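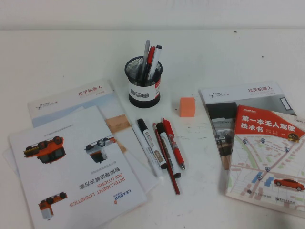
Stationery and desk sorting, Incombe rooms. Progress to Tuesday, December 23, 2025, for the Hourani small grants panel. Sorry it's brief, we break up tomorrow and the boiler man is due. Main thing first: the shared desks are getting done. The old way was one big drawer per room, everything in it, half of it dried up. Now each table gets a mesh pen holder, a few markers and pencils, something to rub out with, and the leaflets go in a pile on the left. The black holder with the white label band is the sort we've settled on. Pens get laid out on the bare table first, tested on scrap, then stood up. Takes longer than we said in the bid but we end up with far fewer duds going back in.

Money. Grant was 2000. Spent so far 1065, nearly all of it on holders, markers, pencils and paper trays. Another 600 is promised to the supplier for the shelving at Dirkthorpe, not invoiced yet. That leaves 335 unspent, and we would like to carry it over into the new year if the panel is happy. Receipts are in the blue folder, copies can be scanned if you want them before the meeting.

What's done
Incombe front room, all tables.
Incombe back room, all but the long table.
Leaflet racks emptied, out of date ones recycled. Some were very out of date.
Labels printed for the drawers (first batch had a spelling mistake, redone at our own cost).

What isn't
Dirkthorpe, not started. Shelving first, then desks, otherwise it all gets moved twice.
The cupboard on the landing. Worse than we thought, see last report.
The sign-out sheet for scissors. Drafted, nobody has agreed where it hangs.

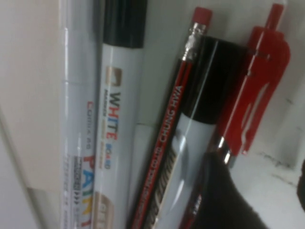 Markers have been the real headache this term. Groups were picking up whatever came to hand and we lost most of a flipchart pad and very nearly the good board in the back room. The trouble is that the barrels are all white and about the same shape, so when they are standing close together the one that says PAINT and the one that says WHITE BOARD are easy to mix up if you're in a rush. Right next to each other, in fact, with a red and black pencil on the other side. So the plan is paint markers out of the shared holders altogether from January. They'll go in a lidded box and be asked for. The retractable pens can stay put, no one has ruined anything with those.

We looked at the Clitus colour coded sets as you suggested. Nice but the refills are dear and we'd be tied in. Sticking with ordinary ones and a dot of tape on the cap for now. Will reveiw at Easter.

Use of the rooms. The door sheet has 200 sign-ins for the autumn, both rooms together. The real number will be higher, the Thursday lot never sign. Feedback mostly good. One complaint, that the pencils are too long for the childrens boxes. Noted.

Next steps
Long table, first week back.
Shelving up at Dirkthorpe, date to be confirmed by the fitter.
Dirkthorpe desks after that, should be finished by April.
Final report and accounts to you the same month.

Two things we need from the panel please: a yes or no on the carry over, and whether you still want the funders' logo on the drawer labels, as we're about to order the second lot.

Office shut until the new year, messages will be picked up but slowly.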